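The week the left arm forgot where it was

13 April 2021

So the left arm had a bad week, and I had a great one, because I love a fault I can chase!

Quick catch-up for anyone new: Jutari is my two-armed kitchen project, and the job at the moment is opening boxes. One gripper steadies the box, the other lifts the lid. Simple for a toddler, gloriously hard for two arms bolted to a frame.

On run 700 or thereabouts (my log skips a bit in January) the left arm started landing short. Only slightly at first. Then on one run it came down hard on the lid, kept pushing, and the wrist motor cut out on overload. The whole arm sagged onto the table. No damage, but I had my hand near the tongs at the time and it made me jump. I hit the stop button a good second later than I'd like to admit.

My first guess was the Masanja driver, which I'd updated the night before. I rolled it back, ran 20 cycles, and got the same drift. Then I blamed the gripper fingers and swapped them. Same again. I was having a lovely time by this point, even if supper was very late.

The bear box went back in the middle for the slow runs, with the pink cutting board and the tableware left in their usual places so that I was only changing one thing at a time.

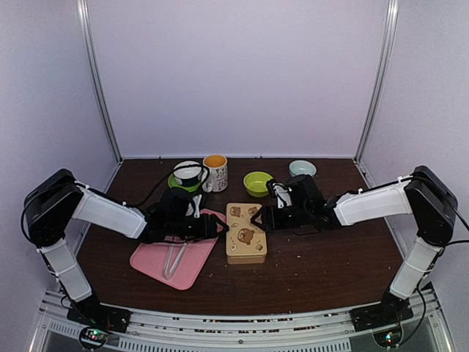
What I found

A cable! The connector at the left elbow had worked itself partway out, and every time the arm folded up tight the position reading dropped out for an instant. The Minow controller was filling in the gap with the last good number and carrying on as if all was well. Very polite of it, very bad for lids.

I reseated the plug, added a tie for strain relief, and left more slack through the bend. I also changed the controller settings so that 3 missed readings in a row now stop both arms, and I turned the wrist force limit right down. The Dreletti forum had a long thread on exactly this, which I read after fixing it, of course.

Since then it has done a full evening of runs with no drift at all. The stop button now lives on my side of the bench, and my hands stay out while the motors are live. Next up is the same job with the lid on tighter, and I can't wait.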